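The big dice and their box

Posted 11/29/21

I wanted to write about the dice already in January, but then I had only two of them, and two dice are not much of a subject. Now I have more, and a box for them too, so I think it is a good moment.

When I moved to Deninham I did not know many people, and the board game evening at the Tirka café was the easiest way to meet some. I was the slow one, because I had to read every card twice in English. The dice games I liked at once. There is nothing to read, you throw and everybody shouts. After some months I started to collect big dice, the soft foam kind that children use at school, with rounded edges and dots you can see from the other side of the room.

I keep them together in a see-through teal box. Before, I had them in a cotton bag, and it was a bad idea — foam takes dust from everything, and a bag in the cupboard gets squeezed under heavier things.

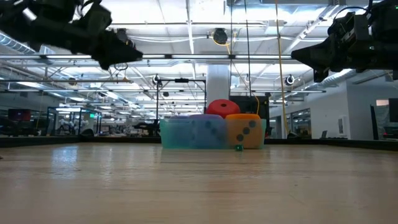 The question I am asked most is how I clean them, so I will write it down here. I use a soft cloth, a little warm water and one drop of washing-up liquid. I don't put them under the tap, as the foam drinks the water and then it needs two days to dry. The dots need more care than the rest. If you rub them strongly, the colour can go grey at the border, and I have spoiled one die in this way (it was a yellow one and I still miss it).

For playing you need more table than you would think. A small die stops quickly, but a big foam one jumps and rolls and goes to the floor if there is no edge. At home I put rolled towels on the sides. A proper raised border is much nicer, and on a wooden top the dice make a soft sound which I like very much.

The game we play mostly is called Berge. I learned it at Tirka and I am not sure that everybody plays it by the same rules. Each player throws 4 dice, keeps the highest, and throws the others again until there is nothing left to throw. You add up what you kept. The first player to reach 400 wins, but if you have 60 exactly at any moment you must go back to zero, and this is when the shouting begins. With the big dice one round is slow, so you can talk between the throws. With very small ones it is quick and a bit nervous, and they get lost. 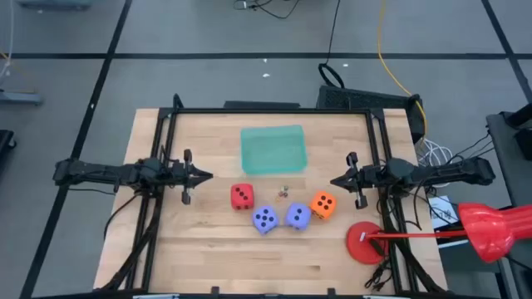
Red, orange and two lavender-blue ones, below the box.

The lavender-blue is my favourite colour of all. I bought my first one in Clello, a toy shop behind the station, where they sell them singly from a basket near the door. The last time I went they had only green, so I will try again after the holidays. If you know another place that sells them one by one, please write me a comment.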